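Imitz Learns Table-Top Tasks From People Holding Grippers

TASLEY, September 7, 2023 – The team at Imitz is delighted to share the first full results from its Brostow method, a way of teaching robot arms everyday handling jobs by recording people who do the same jobs with grippers held in their own hands. It has been a long stretch of work (longer than any of us guessed when we started last December!), and we are very happy to finally be able to talk about it.

The idea is a simple one. A person picks up a gripper, walks over to a table marked out in black tape, and gets on with moving ordinary things from one spot to another. The robot arm takes no part while a demonstration is being recorded. It gets its turn later, when a model trained on those recordings is asked to do the job by itself. 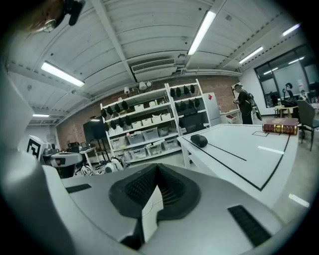 Research News

For this study, the team gathered 1575 demonstrations, and after a good deal of patient sorting, 1415 of them were kept for training. The rest were set aside, mostly for lost tracking. Demonstrations were given by 7 people, some of whom had never touched a gripper before their first morning, and we would like to thank every one of them for their good humor and their tired wrists. 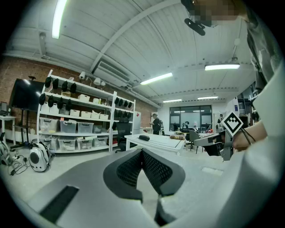 Fraser Farquharson said the biggest surprise for him was how much the newcomers' slower, fussier movements helped the model, and that he had fully expected to throw most of them away. He added that he would still like to see the method tried on a much messier table before anyone gets carried away.

We think that is fair, and messier tables are on the list. Two-handed work comes first, though, with one gripper in each hand and a patterned marker on each so that its position can be followed. 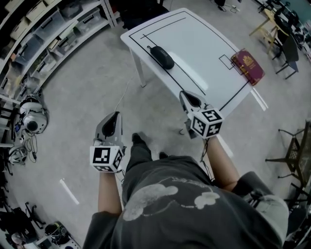
Keeping both hands in step is harder than it sounds, and the 2 tasks tested so far still go wrong more often when an object has to be turned along the way. Essam Chraibi is leading that part of the study, together with our partners at El Khatib, and a longer write-up will follow once the turning trials are finished.

Readers who would like a copy of the current report are warmly invited to write to the Imitz office in Tasley.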